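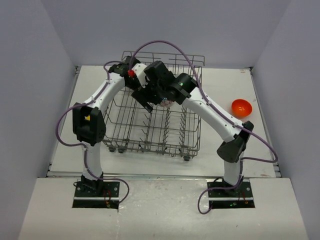 Solar hot water: plastic absorber or proper copper one?

Posted by tepidbath, Apr 1, 2023

We have a south-facing garage roof in Malgate and a hot water tank that costs a fortune to keep happy. Two quotes so far. One is for a Zornska collector, all polymer, 18 kg a panel, which the fitter says he can carry up a ladder by himself. The other is a Sinness with a copper absorber behind glass, and that comes in at 2298 for the same area. My brother-in-law says plastic on a roof is a greenhouse for idiots. He has been wrong before, but never about roofs. Will the plastic one melt if we go away in July and leave it? The tank is 2000 mm tall and stands in the airing cupboard, if that matters.

Seung-woo Han

It won't melt if it's been designed by someone who has met the sun. The word you want is stagnation: the pump stops, the tank is full of hot water, and the panel keeps cooking with nowhere to send the heat. Copper shrugs at this. Plastics vary a lot, so ask for the stagnation temperature of the panel and the highest temperature the absorber is rated for, and look at the gap between them. Some polymer panels have a vent that opens when they get too hot, others drain themselves down when the pump stops. Both work well enough. If the fitter looks blank when you ask which one yours has, thank him for the tea and get a third quote.

Also ask about pressure. Many plastic absorbers can't take mains pressure and need a separate loop with a heat exchanger in the tank. That is extra money, and it has a way of being missing from the first quote.

The height of your tank doesn't matter to the panel. Whether it has a spare coil does.

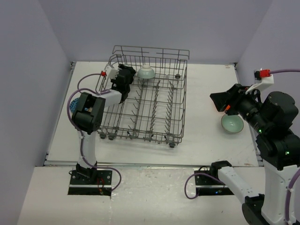 gutterpress

Had plastic ones for the swimming pool at our last place and they were fine, but a pool only wants to be 32 degrees on a good day and a bath wants rather more. I'd go copper. Or get PV and an immersion heater and stop thinking about pipes altogether — my cousin did that and now he talks about inverters.

tepidbath

Thank you both. Rang the fitter. He says it has a vent "somewhere at the top". Third quote is on Tuesday, from Seol.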